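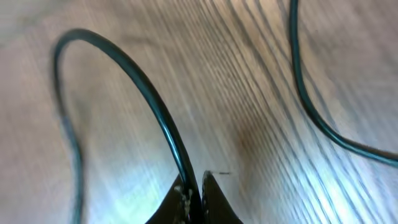
Gellisia Teleop Group, Brerberg workshop

Teaching the cable pick by remote control

Quick version, Zuzana wants this up before the July intake. Updated 13th February.

Start the recorder first. Then take the handles. Not the other way round, you lose the first second of every demo.

Come in from above, fingers open, wood either side of the cord. Watch the wrist view, not the arm. Close slowly. Dark cord on pale bench shows up well but glare off the grain can hide the fingertips, so shift the lamp if you cant see both.

Keep a second cable on the bench, clear of the one you're picking. Move it between demos. Different curve every time please.

Once you've got hold, pause. Lift straight up. If the cord kinks or slips, keep recording, finish the move, tag it "slip". Don't delete. Frans sorts them later.

Wipe the inside of the fingers every 6 demos, grey specks build up.

Target is 500 good ones, we have 112. Save to the Hoekstra folder, not Ploden, thats the old arm's stuff.

Problems with the handels: see Frans.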